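The Green Cable

Jummai loved a table with a problem on it, and Thursday's was a beauty. Green cables, bright as limes, wandering all over the dark teal top, and two phones lying among them with their black screens up.

"One of those is Thérèse's," said Cyrill from the doorway. "The one with the song on it."

"Which one?"

"That's what I came to ask you!"

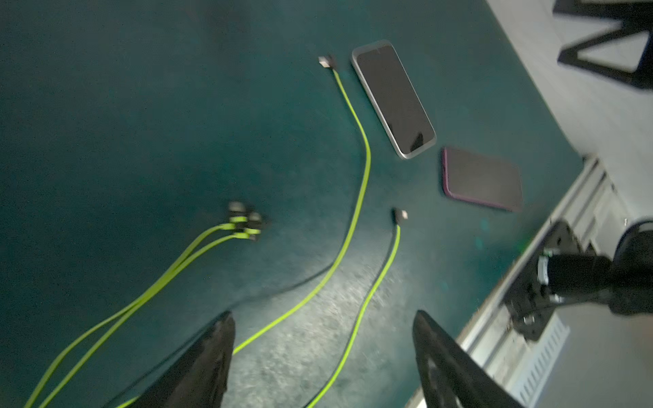

Page last changed: May, in the evening (one typo, and Benedikt's name now has its dots)

Thérèse Petrenko had hummed the song into her phone on the night train to Galtton, half asleep, and by breakfast she had lost every note of it. Now both phones were flat dead, the choir was waiting at the Monti, and 246 tickets had been sold on the promise of something new.

Jummai followed a cable with her fingertip, all the way along its lovely lazy bend, and laughed out loud when it led her straight back to where she'd started. She tried the next. Oh, it was wonderful, like fishing! Cyrill pulled up a stool and they went at it together, plug by plug, arguing happily about whose turn it was.
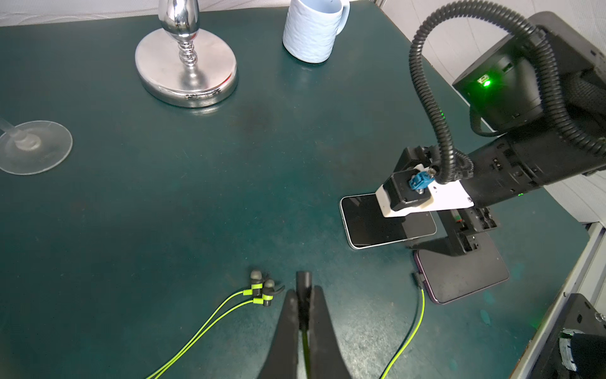 "Benedikt says hers has a crack in the corner," Cyrill offered.

"Benedikt says that about everybody's."

Then one of the phones buzzed. They both grabbed for it and knocked heads, and a little tune came out, thin and wobbly, with train wheels clacking under it. Jummai held her breath until the end. It was gorgeous. It was also, she was fairly sure, the jingle from the Rotach biscuit ads.

"Don't tell her," whispered Cyrill.

"Tell her? I'm singing alto!"

She was already looking for her coat.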